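Home / Help / Questions about stone floors

Questions about the care of marble floors

Uleo Stone Care, last changed 3/12/23

On this page we collected the questions which customers write to us most often. If your question is missing, please write to us and we will answer in a few days.

How often should I wash a marble floor?

In a home where people take off their shoes, once a week is enough. In a hallway or kitchen it is better to wash more often, but with less water. Before washing, always remove the dust with a soft dry mop. Small grains of sand are the worst enemy of the polish, and a wet mop only pushes them from one place to another.

Which cleaner can I use?

Use a cleaner with neutral pH. Our own is called Zenik and you need one cap for a bucket of warm water. A neutral cleaner from another producer is also fine, if the label says it is suitable for marble. Please do not mix two cleaners together.

Can I use vinegar or lemon?

No, please. Many websites recommend vinegar for all floors, and for ceramic tile it may be good advice. Marble is a calcium stone, and acid eats its surface. The result is a dull spot which you feel with the finger, and washing does not remove it. The same happens with wine, tomato sauce and some bathroom sprays.

I spilled something on the floor. What should I do?

Press a paper towel on the spill and lift it. Do not wipe to the sides, or the spot becomes larger. Then wash the place with clean water and dry it. For coffee or tea that stayed overnight, we recommend the stain paste Su. Put it on 3 mm thick, cover it with kitchen foil and leave it until the next day. For oil the paste must sometimes be repeated.

My new tiles do not all have the same color. Is it a defect?

In most cases it is not. Marble is a natural material and the veins go differently in every piece. One tile can be almost white, and its neighbor can have gray or beige lines. A good installer opens several boxes together and lays the tiles dry before gluing, so you can say which ones you want near the window and which ones under the cupboard.
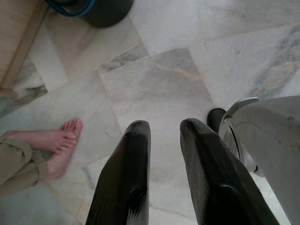
If the tiles are already glued, we cannot exchange them only for the reason of color. For this reason we ask every customer to look at the boxes at delivery and to call us before the work begins. Complaints about cracks or broken corners are accepted up to 30 days after delivery, with photos of the tile and of the box label.

Do I need to seal the floor?

Yes, although polished marble takes in less liquid than honed marble. To check, put some drops of water on the stone and wait. If the place becomes darker, it is time for a new sealer. One can of our sealer is enough for 94 square feet, in one layer. Please keep windows open and let nobody walk on the floor until it is dry.

Can scratches be removed at home?

Very thin ones can be made less visible with polishing powder and a felt pad. A scratch which you can feel with the nail needs a machine, and this is work for a specialist. Please do not try sandpaper. We have seen many floors after sandpaper and the repair costs more than the first scratch.

Is a steam cleaner safe?

We do not recommend it. The heat can damage the sealer, and steam goes into the joints between the tiles.

Where can I see the stone before I buy?

Our showroom is in Tusturov, next to the warehouse. Samples can also be sent by mail, up to three pieces per customer. Remember that a sample is small and it shows only a part of the pattern. In December the showroom is closed for inventory, but orders by email are still accepted and the warehouse sends them as usual.

Uleo Stone Care, Tusturov | Contact | Delivery and returns | Back to top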